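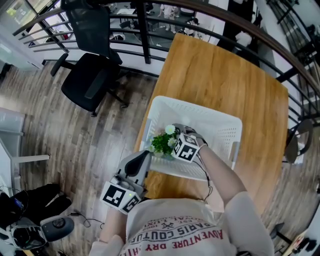 White daisy-like flowers in a perforated basket, upper level, Whitlock building.

Report of the visit to the Whitlock building, Lovach, 19 June 2025

The Gelby Furnishing Circle was received by Ingegerd Sjöberg, who manages the shared workspace on behalf of Rorkitham. The party numbered 20 and was divided into two groups for the tour of the upper and lower levels.

The upper level is a mezzanine with a plank floor in mixed grey, brown and beige tones. Members took particular interest in the table dressing. Flower arrangements are kept in plain white plastic baskets, which can be lifted away when a table is required for work. Mr Holger Granström asked how often they are renewed and was informed that this is done each November.
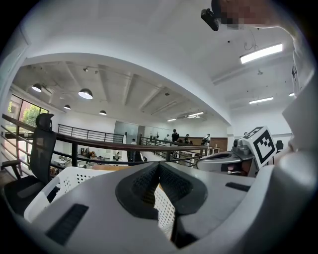
The second group, led by Jonatan Åberg, began on the lower floor, where the long wooden counter along the back wall serves as the general meeting point. The worktables are assigned by the month. Members remarked favourably on the dome pendant lamps and on the decision to leave the concrete beams exposed. Two members considered the mesh office chairs out of keeping with the wooden tables.

The Circle records its thanks to Ms Sjöberg and Mr Åberg. Notes on the seating may be sent to Ottar Kristiansen before the next meeting.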